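Courses > Retail Operations > Unit 6 > Handout

Print this page | E-mail this page

Unit 6: Item Numbers, Barcodes and Stock Labels

Trirholm Evening Program, Retail Operations
Last revised February 26, 2022

Read this before the lab session. Bring a calculator and any three packaged items from home that have a barcode on them.

1. Item numbers and barcodes

An item number is a number given to a product. A barcode is a way of printing that number so a scanner can read it. The two words get mixed up in shops all the time, and most of the time it does no harm. It does matter when you set up a stock file. The stock file holds the number. If the barcode on a packet is smudged, the number printed under it can still be typed in by hand and will bring up the same record.

The ordinary retail barcode does not hold the price. It does not hold the color, the size or the name of the product either. All of that sits in the store's own file. When the price changes, the file changes and the barcode stays as it is.

2. The 12-digit retail number

Most packaged goods sold in the United States carry a 12-digit number. The first part is tied to the company that owns the brand. The next part identifies the item. The last digit is the check digit.

The company part can be longer or shorter. A company with few products usually gets a longer company part and has fewer digits left for items. You cannot tell where one part ends and the next begins just by looking at the printed number.

Every version of a product that a customer would order separately needs its own number. A blue mug and a green mug of the same design need two numbers. A single mug and a boxed set of three also need two.

3. Working out the check digit

The check digit catches typing and reading mistakes. Take the first 11 digits and do the following.

a. Add the digits in the odd positions (first, third, fifth and so on).
b. Multiply that total by 3.
c. Add the digits in the even positions.
d. Add the results of b and c.
e. The check digit is whatever must be added to reach the next multiple of ten. If you are already on a multiple of ten, it is 0.

Worked case: 7 1 2 3 4 0 5 0 6 1 3

Odd positions: 7 + 2 + 4 + 5 + 6 + 3 = 27
27 x 3 = 81
Even positions: 1 + 3 + 0 + 0 + 1 = 5
81 + 5 = 86
Next multiple of ten is 90, so the check digit is 4.

The full number is 712340506134.

The method catches every case where one digit is wrong. It catches most cases where two neighboring digits have been swapped, but it misses a swap when the two digits are different by exactly five, such as 1 and 6. Try this with the worked case: swap the 6 and the 1 near the end and the check digit still comes out as 4.

4. Internal stock numbers

A store can also make up its own numbers for its own use. These are often called SKUs. They work inside the store and mean nothing to anyone else. Common reasons to have them are goods with no printed number, goods bought from several suppliers, and goods sold by weight.

Rules we will use in this course:

- Keep all stock numbers the same length.
- Do not use the letters O, I or L.
- Do not start a number with zero. Spreadsheet programs tend to drop it.
- Do not put the price or the supplier's name in the number.
- Never give an old number to a new product, even years later.

The practice file for this unit is from Nimri, a gift and stationery shop. It has 1,631 lines. Of these, 119 have no retail number and need an internal one. You will be assigned a part of the file in the lab.

5. More than one label on a packet

Goods often reach the store with a label already on them. A second one may be added by an importer, a warehouse or the store itself. This is allowed, but it causes trouble at the register if the two labels carry different numbers and both can be scanned. The clerk may scan the wrong one, and the register will either find nothing or find another product.

Before adding a label, scan what is already there and write down the result. If the existing number is the one in your file, leave it alone. If you need your own number on the item, cover the old barcode completely with the new label. Do not cover safety wording, contents, age warnings or the country of origin. If there is no room to do both, put the new label on the back and enter both numbers in the file under one record.
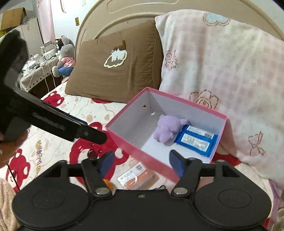 Fig. 1. Two labels with barcodes on one blue packet, in an open pink box with a plush toy.

Soft goods need a different approach. Adhesive labels come off plush and knitted fabric and can leave a mark. Use a hang tag, or attach the number to a sewn-in label if there is one. Do not pin through the face of the item.

6. Placing and printing labels

Put the label on a flat surface and keep it away from seams, folds and corners. On bottles and cans, turn the barcode so that the bars look like the rungs of a ladder when the item is standing up. The curve then matters less to the scanner.

Leave clear space at both ends of the bars. The scanner uses it to find where the code starts and stops. Trimming a label to fit a small packet often removes this space, and the code stops working even though every bar is still there.

Dark bars on a light background are the safe choice. Red bars on white look clear to the eye and fail on many scanners, which use red light. Clear wrap over a label can also cause glare, so test one item before you do the whole carton.

7. For the lab

Work out the check digit for each of your own items and compare it with the printed one. Then complete the Nimri sheet, columns A through F. Mark any line where the number is the wrong length. Do not correct it on the sheet.

Sheets are handed in at the end of the session. Anyone who misses the lab can make it up in the June session.

Related handouts
Unit 5: Receiving Goods and Checking the Packing Slip
Unit 7: Counting Stock
Practice File: Flovow Hardware
Practice File: Ondum Kitchen Supply
Glossary for Units 1 to 8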